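# Cell walkaround, two-arm bench (Destness room)

Done in January, first check of the year. I do these with a coffee in one hand and the old checklist in the other, so forgive the side remarks. Tania Ekanayake asked me to write down what I think as well as what I tick, and she may regret that!

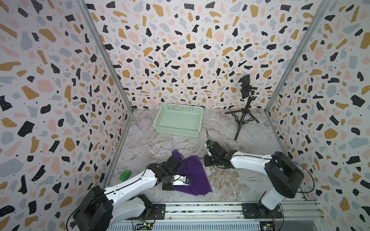
The list is our own. We started from the house rules Kaisu Kettunen wrote when the cells moved up from the Rustetine building, then kept adding lines every time something annoyed us. It doesn't replace the formal risk assessment – that one is in the Eide folder and has to be reread whenever the arms, the grippers or the enclosure change.

Marks: **OK** = fine, **FIX** = do it before the next long run, **WATCH** = leave it for now and look again next time.

## 1. Before you put a hand in

- [x] **E-stop pressed and released, both arms drop out and need a proper reset.** OK. I do it twice, once from a standstill and once during a slow move. People like to skip the second one and it's the one I care about.
- [x] **Reset needs a person at the cell.** OK. You can't clear a stop from the desk. I tried, in case somebody had "improved" the software again.
- [x] **Speed limit in setup mode.** OK. Our limit with anyone reaching in is 40 millimeters a second, well below what we're allowed, and I'd like it to stay there. It feels painfully slow for the first hour and then you stop noticing.
- [ ] **Sign-in card on the hook.** FIX. Card was there, pen wasn't. I've put a pen on a string like at the bank.

## 2. Mounting and frame

- [x] **Arm plates tight on the slotted rail.** OK. Both arms share the one aluminum rail, so if one plate creeps you can get odd errors on both and spend a day blaming the calibration. Torque wrench please, no "feels good to me."
- [x] **Paint marks on plate bolts lined up.** OK, all of them. If you ever loosen a bolt, wipe the old mark off and make a new one. Two marks on one bolt tells me nothing.
- [x] **Corner posts solid.** OK. I give each one a good shove.
- [x] **Wall panels flat, no lifted corners.** OK. I know the terrazzo print is a matter of taste (I've grown fond of the pink and mustard bits). Run your palm along the bottom where the panel meets the floor, it's the first place to peel.

## 3. Cables

I've got opinions on this section, so it's the longest.

- [x] **Left arm cable has slack at full reach.** OK. It loops along the outside of the arm up toward the wrist, and I moved every joint by hand to both ends of its range. No pulling, no pinching.
- [ ] **Right arm cables clear of the shoulder.** WATCH. They arc out from the side a fair way. Nothing touched on my slow pass, but I'd like one more tie on them before we go back to the faster routines. Leave the tie a little loose! A tie pulled tight near a moving joint is worse than none.
- [ ] **Gripper cable on the right arm.** WATCH. The short one behind the gripper sticks up. Check it against the other arm's path whenever a routine has the two grippers working close together, and cloth routines nearly always do.
- [x] **Connectors fully seated.** OK. Push, don't tug.
- [ ] **Exposed boards under the rail.** FIX. There's a board under each arm's mount, and I want a cover over both, clear plastic so the green light can still be read. Kaisu has a sheet left over from Flollis that she says will do, and I'm holding her to it. Until then, no drinks on that side (yes, including mine, I moved it).
- [x] **Vents along the lower front unblocked.** OK. Dusted them anyway. Lint from the cloth work ends up in there more than you'd think, so I'm moving this line from every other check to every check.

## 4. What's on the floor of the cell

Our rule is that an item belongs inside if it's on the task sheet, and otherwise it comes out before the arms are enabled. Simple to write and hard to keep.

- [ ] **Task sheet matches the floor.** FIX. The sheet I was handed said basket and cloth. The cell had the mint basket at the back and the purple cloth in the middle, all good, and also a green building block over by the left edge and a phone on a tripod. Either the sheet gets two more lines or the block and the tripod go back on the shelf. I don't mind which, but I do mind the sheet being wrong.
- [ ] **Tall items fixed down or outside the reach of both arms.** FIX. A thin-legged tripod is my least favorite thing to have in an enclosure. It's light, it's tall, and the legs are easy to catch with a trailing bit of fabric. If it has to stay on the task, put it on the marked spot, set the height before you enable anything, and add it to the keep-out zones. If it's going to be there for weeks, make a bracket for it.
- [x] **Basket free of cracks and sharp bits.** OK. Those perforated sides can split at the corners after a knock. Swap a cracked one, don't tape it.
- [x] **Floor surface clean.** OK. Wipe with the plain stuff only, the lemon one leaves it slippery.

## 5. Grippers and cloth

- [x] **Jaw faces clean, nothing stuck to them.** OK.
- [x] **Grip force at the soft goods setting.** OK. Somebody had it higher for a different job last month and put it back afterward, and even wrote it in the log. Thank you, whoever you are.
- [x] **Only one arm lifts until the second has a confirmed grip.** OK. I watched several picks. With one set of fingers down in the fabric and the other waiting close by, the waiting arm has to hold still, and it did. Please don't "save time" by letting both go for it together. Two arms pulling on one cloth can load the wrists sideways, and I'd rather not explain a cracked wrist housing to Tania again.
- [x] **Cloth free of zippers, pins, tags.** OK. Turn it over and feel along the hems.
- [ ] **What to do when cloth snags.** FIX, wording only. The card says "free the item." It should say: stop, wait for both arms to hold, hit the E-stop, *then* free the item. I've penciled it in and Kaisu will print a proper one.

## 6. Log and counters

- [x] **Cycle counter read and written down.** Left arm 1,216, right arm 1,249 since the last grease. The right one has done a bit more because it had the solo sorting job. We regrease at 700 on the wrists as a house rule, so yes, both are well over and this should have been flagged. FIX for the greasing, and I've booked the bench for it this afternoon. No long runs until it's done.
- [x] **Last entry signed.** OK.
- [ ] **Counter alert turned on.** FIX. It was off. I've turned it back on and it started shouting right away, fair enough.

## Who's doing what

| Item | Who | When |
|---|---|---|
| Wrist grease, both arms | me | today, after 2 p.m. |
| Board covers | Kaisu | before the next long run |
| Task sheet, block and tripod | Tania | before arms are enabled |
| Snag card reprint | Kaisu | with the covers |
| Extra tie, right shoulder | me | same time as the grease |

If you're working in the cell before those are ticked off, setup speed only, and somebody else in the room with you. Come find me if you disagree with any of the marks – I'm at the far desk until five, and the torque wrench is in my top drawer.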